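Clellura Rack Challenge

The Clellura Rack Challenge is an annual student robotics competition in which teams program a robot arm to service equipment mounted in a server rack. It is open to high school and community college teams and is organized by the Clusmont Institute, which also writes the task rules and maintains the shared simulation used in the first stage. The competition takes its name from the town of Clellura, where the final is held each April.

Format

The challenge has two stages. In the qualifying stage, all work is done in simulation. Each team receives the same virtual room, table, arm and rack, and submits a control program that is run by the organizers without further input from the students. The 16 highest-scoring teams advance to the final, where the task is repeated on physical equipment.

A qualifying entry consists of 8 runs. The starting position of the arm changes between runs, and teams are not told the positions in advance. Each entry is scored out of 200 points, divided among approach, contact, handling of the server unit and return to the rest position. Points are deducted when any part of the arm strikes the frame of the rack. 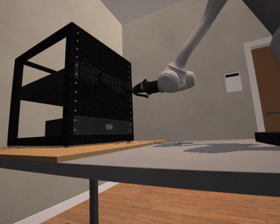
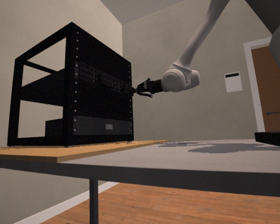
Simulated rack task, with the gripper at the right side of the rack

Teams may write their programs in any language supported by the simulator. Most begin with a fixed sequence of arm positions and later add corrections based on the virtual camera. Programs that rely on fixed positions alone are permitted but have rarely reached the final.

Participating clubs

The Furix Robotics Club has entered every year and is the largest participating group. Its faculty adviser, Hye-jin Hyun, introduced a practice of holding written design reviews before each submission, and the organizers later adopted a short design report as a required part of the entry. The report does not count toward the score but is used to break ties.

Smaller clubs may enter jointly. A joint team shares one entry and must name a single student captain.

Awards

The winning team receives the Song Cup, and a separate prize is given for the best design report. Finalists may publish their code in the competition archive, which is open to later entrants.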